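The Year I Tried to Live Without a Couch

By Guadalupe Quezada

It started with a moving truck that was too small. My sister-in-law Sofia had booked it, I had promised her that everything I owned would fit, and at 15 minutes past the hour we had a couch on the sidewalk and no place to put it. A guy walking by asked if it was free. I said yes before I'd really thought it through, and off it went down the block on his cousin's shoulders (and his own, to be fair).

So I moved into the new apartment on Dimitriou Street with a bed, a desk, 3 lamps and a box of pans. I figured I'd buy another couch that weekend. That was last October.

I did go looking. The first store had a gray one I loved until I saw the tag, and the second had one for $309 that made a noise when I sat on it, a sort of long sigh, like it was already tired of me. The salesman, a very patient man named Jianguo Xiong, told me it would break in. I told him I'd think about it. I went back twice and sat on it again both times - same sigh.

Meanwhile I was getting used to the floor. I ate dinner down there, I did my taxes down there, I learned which way to fold a blanket so my ankles didn't go numb. My friend Jae-in grew up eating at a low table and thought the whole thing was hilarious, mostly because I kept announcing it as if I'd invented it. She brought over two fat cushions and showed me how to sit so my back didn't ache the next day. What a difference!

Parties changed too. With a couch, the first three people to arrive get the good seats and stay put all night, and everybody else hovers near the chips. Take it away and people move. They lean on the windowsill, they sprawl, they end up talking to somebody's boyfriend they've been avoiding since the wedding. My mother, on the other hand, came for a weekend and sat on my desk chair the entire time with her purse in her lap.

I'm not going to tell you to get rid of your furniture. My knees have opinions about this now, and when I had the flu in the winter I'd have paid $300 for anything with armrests. But I do measure rooms differently. I used to walk into a place and ask where the couch would go, and the rest of the room got whatever was left over.
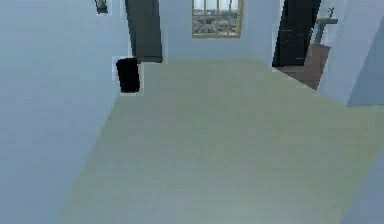
Jae-in says I'll cave by the holidays, and she may be right. Last week I walked past the store and the sighing couch was still in the window, marked down again, and I went in and sat on it for a while.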